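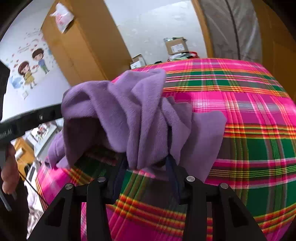 Page 3 sur 11

Forum > Matériel > Achats et budgets
Sujet : Pinces à main pour la collecte textile, combien en prévoir ?

mirabelle_54
Posté le 24 février 2025
Je reprends le fil parce que mon budget part en validation et que le tableur me regarde de travers. Linge souple, chez l'habitant, deux pinces par opérateur. Le devis Storholm compte 27 paires. Le devis Ellis est moins cher mais les doigts de rechange sont en option, comme l'autoradio en 1994. Vous prendriez quoi ?

grosjean_palettes
Ellis, et tu gardes la différence pour les doigts. Les patins, c'est du consommable. Chez nous on en passe jusqu'à 70 par trimestre, et le chef de projet découvre la ligne avec le même étonnement à chaque fois.

tournevis_triste
Pas d'accord. Sur du tissu pelucheux comme le violet en haut de page, je veux des patins qui serrent bien droit. Les plis se ramassent entre les deux doigts, et si un côté a du jeu tu récupères la moitié de l'étoffe. Le Storholm coûte un bras (c'est le métier qui veut ça) mais les pivots tiennent.

grosjean_palettes
Les pivots tiennent si on les resserre. Un tournevis, c'est 11 euros. Avec ton pseudo je pensais que tu en avais un.

tournevis_triste
J'en ai un. Il est triste.

mirabelle_54
Merci messieurs. Et pour le linge lui-même ? La compta refuse d'ouvrir une ligne « chiffons ».

lin_et_coton
Appelle ça « échantillons textiles souples », ça passe depuis des années. Prévois aussi des fonds à motifs : un couvre-lit à carreaux rose et vert, c'est pénible pour l'œil et très bien pour les données. Un drap blanc partout, tu le regretteras en juillet au moment de l'entraînement.

grosjean_palettes
Quelqu'un a essayé la location chez Pētersons ?

lin_et_coton
Oui, 90 jours minimum, câbles non compris. J'ai relu la clause deux fois, par politesse.

mirabelle_54
Bon, je pars sur Ellis avec un stock de patins, et une paire Storholm pour comparer. J'attends encore le prix des câbles chez Cokard.

tournevis_triste
Une seule paire pour comparer, il te faudra donc la deuxième quand la première sera en révision. Mets-en deux.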